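Thread: How many drawer examples is enough?

tapeandhope wrote:
We're collecting teleoperated examples for a policy that's meant to open drawers and small doors. The plan says 4,000 by the end of May and we've just passed 2,000. My boss thinks the number is the whole story. I don't. Every example we've got uses the same black cabinet with the white fronts, same counter, same lights. I've put three stills up so you can see what the model gets to look at.

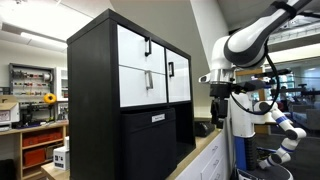
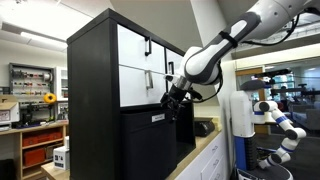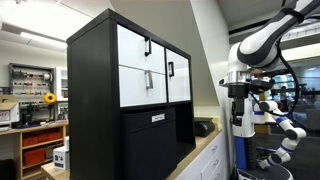
Same cabinet, same corner of the room, all three.

Elínborg Ravn reckons I'm fretting over the wrong thing, and that 2,000 clean goes at one cabinet will teach the arm more about pulling a handle than the same number spread thinly over whatever furniture we can borrow. Her view is get one thing working, then worry about the rest. I'd like to hear from people who've tried it either way.

gravelpit wrote:
She's half right. You do need enough on one object to see if the thing learns at all. But 2,000 is well past that point. What does your success rate look like if you turn the cabinet a bit?

tapeandhope wrote:
Don't know. It hasn't been turned. That's sort of my complaint.

Oddjob_22 wrote:
Then stop collecting and test it! We did this at Neltum with a cupboard door. Lovely numbers until someone nudged the cupboard 5 cm to the left, and after that it grabbed at thin air. The model had learned where the door was and not much about doors.

mrs_pelham wrote:
I don't buy the cupboard story as a general rule. Were your cameras fixed? How much did the start pose vary? People blame the furniture when the operators have all been doing the same lazy swing from the same spot. At least the fronts in those stills don't all have the same handle, so there's a bit of variety already.

Oddjob_22 wrote:
Cameras were fixed, yes. Start pose was varied, on paper. Fair point about operators, ours did get lazy.

mrs_pelham wrote:
"On paper" is doing a lot of work there.

gravelpit wrote:
Cheap test for the OP. Hold back the last 22 sessions, train on the rest, then run it with the cabinet shifted and again with half the lights off. If it falls over you've got something to show your boss before you spend the rest of the budget.

tapeandhope wrote:
Held back sessions won't tell me much, they're all the same set-up. The shifted runs might. I'll ask for an afternoon on it. Kaczmarczyk want their numbers weekly so it'll have to fit round that.

mrs_pelham wrote:
If the customer is counting examples you've already lost the argument - they'll get their 4,000 whatever the test says.

gravelpit wrote:
Bit gloomy. Ours changed the target once we showed them the failures. Took two meetings.

tapeandhope wrote:
Two meetings I can manage. Does anyone log the operator with each example? We don't at the moment and I'm starting to think we should.

Oddjob_22 wrote:
Yes. Operator, start pose, and whether they had to have a second go at the handle. Do it now, you can't add it later.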